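Prudside Food Container, Lime

Home > Kitchen > Food Storage > Plastic Containers

Item no. 131
Range: Prudside
Sold by: Prundwood Housewares
Availability: In stock

A clear plastic food container with a lime-green tint, in a rounded rectangular shape. Made for leftovers, cut fruit, packed lunches and the odds and ends that collect on a refrigerator shelf. The container is supplied with a matching lid.

Product details

The Prudside container holds 500 ml, enough for one good serving of soup or a side dish for two. The plastic is tinted all the way through, so the color doesn't rub off or peel. It is strongest at the rim and in the base, where the plastic is thickest or where you look through more of it. The walls stay clear enough that you can tell what is inside without opening the lid.

The corners are rounded on the inside as well as the outside. A spoon or a dishcloth reaches all the way in, and rice and sauce don't collect in a tight corner. The base is flat and sits steady on a shelf or countertop.

Prudside containers stack inside each other when empty. A set of three takes up little more cupboard space than a single container. Keep the lids upright beside the stack, or in a drawer. Leaving lids on empty containers is not recommended for long periods, as smells can build up inside. 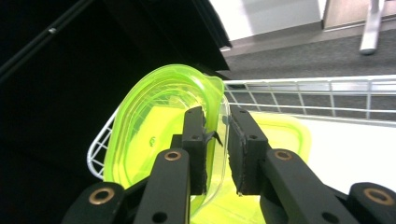 Prudside food container in lime, with white wire basket.

Specifications

Capacity: 500 ml
Height without lid: 87 mm
Shape: Rounded rectangle
Material: Food-grade plastic
Color: Clear lime
Lid: Press-on, same color
Dishwasher: Yes, top rack
Microwave: Yes, reheating only, lid off
Freezer: Yes
Oven or broiler: No

Use and care

Wash the container and lid in warm soapy water before first use. For daily washing, use the top rack of the dishwasher or wash by hand with a soft cloth. Scouring pads and powder cleaners will scratch the plastic and make it cloudy.

Tomato sauce, curry and beet juice can leave a stain. Rinse the container in cold water soon after emptying it, then wash as usual. If a stain stays, fill the container with warm water and a spoonful of baking soda and leave it overnight.

When freezing soup or other liquids, fill to no more than a finger's width below the rim. Let frozen containers stand at room temperature for a few minutes before you remove the lid. Cold plastic is less flexible, and a lid forced off straight from the freezer may crack.

In the microwave, take the lid off and cover the food loosely with a paper towel. Do not heat oil, butter or sugar on their own in this container. They get hotter than the plastic is made to take.

Drying and storage

Stand the container upside down or on its side in a rack or open basket until it is fully dry. An open wire basket works well and lets air reach both sides of the plastic. The Sarnier wire basket, sold separately, is made of coated metal rods and comes in white or gray. It can be used on the counter or inside a deep cupboard.

Keep the container away from stove tops and toaster ovens. Direct sun through a window will not harm it over an afternoon, but the tint may fade if it is kept on a sunny sill for months.

Other colors

Lime
Clear (no tint)
Smoke
Pale blue (back in stock in April)

All colors are the same size and take the same lid. The Kaimal range uses a different rim, so Kaimal lids do not fit Prudside containers.

Ordering and returns

Sold singly or in a set of 3. Sets are one color only. Replacement lids can be ordered without the container; choose "lid only" from the size menu.

Unused items may be returned in their original packaging with the order slip. Containers that have been washed or used can't be taken back unless they are faulty. If yours arrives cracked or without its lid, contact customer service with your order number and we will send another.

Related items

Prudside food container, large
Prudside replacement lid
Sarnier wire basket, white
Kaimal storage jar

Page updated 10 August 2023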